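Slow Speeds and Signed Sheets: Writing House Rules for Small Robot Arms

Nov 10, 2021 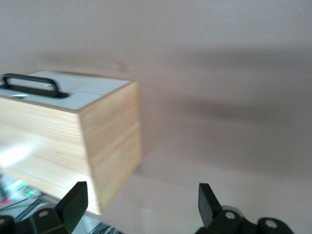 When Yurani Ticona took over the robot benches at Skivolent, the safety instructions fit on one laminated card by the door. The card said to keep clear of the arm while it was moving and to know where the stop button was. It had been up since before she was hired.

"It was fine as far as it went," Ticona said. "But it didn't say who was allowed to change the speed, or what you had to check when you changed the object. Those are the two things people do all day."

Skivolent, based in Graltville, tests grippers and handling programs for customers that pack and move small goods. Its house rules now run to 11 pages. Ticona wrote most of them with Fredy Cabrera, a technician who had kept his own notebook of near misses.

The rule that caused the most argument was the speed limit. Any new program, or any old program with a new object, has to run at reduced speed until two people have signed the sheet. Cabrera wanted one signature. He thought a second would turn into a formality.

"I lost that one, and I'm glad," he said. "The second person has to stand there and watch a full cycle. You can't sign from your desk. We went back over 528 sheets in July and found that the second person had asked for a change on more of them than I would have guessed."

Most of the changes were small. A waypoint was too close to the wall, or the fingers opened wider than the job needed. Cables come up often as well. The rules say that cables on a bench must be routed and fastened before the arm is powered, and that the check is repeated after any move of the equipment.

"People tape a cable down once and think of it as done," Ticona said. "Then somebody shifts a power supply over by a hand's width, and now the cable has slack in a place where the arm goes."

Objects with handles and lids have a section of their own. The operator has to write down where the gripper is meant to take hold, and whether the lid can open if the object is tilted. If the answer is unknown, the lid is treated as one that opens. Heavier objects are first lifted only a short distance and held there before the program goes on.

Cabrera said the writing down matters more than the form it takes. "If I have to put it in words, I look at the thing properly. Before that I'd just put it on the table and go."

The rules also set service intervals. Finger pads are inspected every 800 cycles and replaced at 3,000, or sooner if the surface is worn. Ticona said the figures came from their own logs and that she would not recommend them to anyone else without testing.

She gets asked for copies of the document. Manolis Stamatopoulos, who runs a similar bench at Hulletero, asked for it last year and cut it to four pages. Ticona has read his version and took one thing back from it: a line saying that anyone in the room, including visitors, may press the stop button and does not have to explain why.

"We had always meant that," she said. "We had never written it."

The next revision will cover unattended runs, which are still not allowed at Skivolent. Cabrera would like to permit them on two of the benches, inside a locked enclosure. Ticona has asked him for a written proposal and is waiting for it.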